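About Rusico

Rusico supplies and looks after break rooms and small meeting rooms for offices and workshops in Drarnton. The firm was set up by Olga Serrano, who still draws up the room plans and checks each one on site before it is signed off. We have 14 staff and look after 832 rooms under contract.

What we supply

Tables, stools, open shelving and side tables, together with bottled water and the shelf stock that goes with it. Tables are round or oval, in light wood, and are placed so that a chair can be pulled out on any side. Shelving is white and open, so stock levels can be read from the doorway. Furniture is sold outright or hired on a 2-year term. Water is delivered monthly and invoiced separately.

Light-wood table, bottled water, white shelving

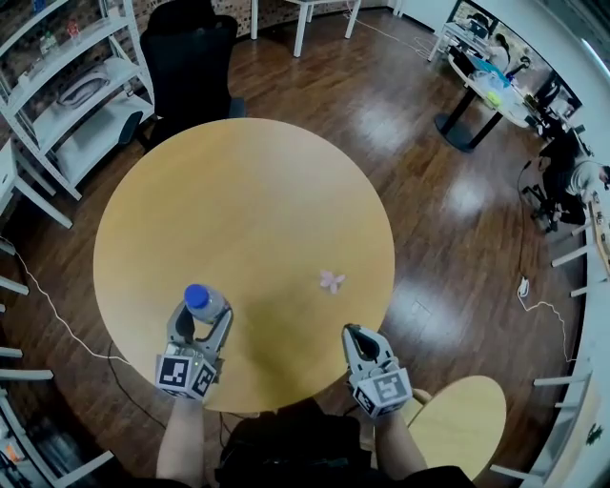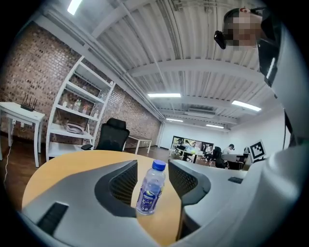
How a room is kept

Each room has a written schedule fixed inside the door. Table tops are wiped with a damp cloth and dried along the grain. Bottles are stored upright on the middle shelves, caps tight. Bags and folded cloths go on the lower shelves. Small items left on a table overnight are placed on the shelving and held until the end of the month. Cables that cross the floor are reported to the client, as our staff do not move or unplug equipment.

Premises and stock

Our store is on the Peixoto estate, on the north side of Drarnton. It holds 2,000 cases of water and a working stock of replacement legs, shelves and stool seats. Orders are recorded in Gulolus, our stock system, and clients can log in to see what is due.

Enquiries

Room surveys are free within Drarnton. Please send the floor dimensions, the position of doors and sockets, and the number of people who use the room at its busiest. The price list is revised every January.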